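Call for listeners and players: the Hakala home-taping archive wants your songs, your ears and a few of your evenings
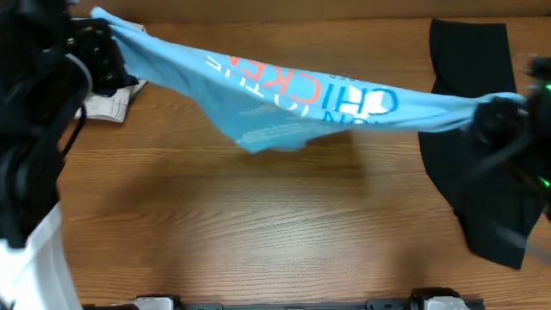
Ka-ming Siu wrote to us after the last call to say that she had kept a shoebox of her brother's demos for years and had always assumed that no one outside the family would care to hear them. She wondered whether we really meant it when we said that we wanted the rough ones too. We did mean it, and we still do, and her letter is a good part of why we are asking again.

Hakala is a small archive of music recorded at home: in bedrooms, in kitchens, on the stairs where the echo was good. We look after 1,854 recordings at present, most of them on cassette, and we have managed to copy and catalogue 1,306 of them. The rest are waiting, and they have been very patient. We hold everything from brass duets to a whole concept album about a canal, sung by someone who plainly had a heavy cold and carried on regardless (it is lovely, and we play it to all our visitors).

We are looking for people to join us for the next round, and there are two ways of taking part.

The first is as a listener. Listeners take home a batch of copied recordings and write notes on what they hear - the instruments, the number of takes, any talking between songs, whether it is a cover and of what. You don't need to read music. You do need to be happy to sit with a song that stops halfway through and starts again four times, and to write about it kindly, as the person who made it may well read what you put. Each batch runs to an evening or two of listening, and we ask for one batch a month for six months. We pay listeners £300 for the full six months, in two halves, and we lend headphones to anyone who would like them.

The second is as a player. We are making a record called Domari, on which present-day musicians play new versions of songs from the archive, always with the blessing of the writer or the writer's family. We have room for seven more players. Singers are welcome, so are pianists, and we would dearly love to hear from someone with a harmonium or a good low whistle. Likatach, the trio who made our first record, will be the house band and are very easy company. Rehearsals are in the evening and there is soup. Players get £366 each for the rehearsals and the recording together, with travel paid on top.

You may of course put yourself forward for both. Several people did last time, and one of them ended up singing a song that she had written the notes for, so it does happen.

If you have recordings of your own to offer, please don't post them before we have spoken. Old tapes don't enjoy the sorting office, and we would far rather arrange to collect them or meet you somewhere. We copy them, send you the copies, and return the originals unless you would like us to keep them.

To apply, write us a letter or an email, no longer than a page, telling us which part you'd like and a little about a recording that has stayed with you. It can be a famous one or one that only you have heard. Players should add a recording of themselves, and a phone recording is perfectly fine. There is no form, no age limit beyond being eighteen or over, and we don't ask for references.

Please address everything to Feng-yi Tai at the archive, marked "Funix", the name we have given this round, so that it goes into the right tray. Letters should reach us by 28/02/2018. We reply to everybody, though we are slow, so do give us three weeks before you begin to worry. The reading room has a step at the front door and a level way in through the yard, and if you'd like to come and hear a few things before deciding, just say so in your letter and we'll put the kettle on.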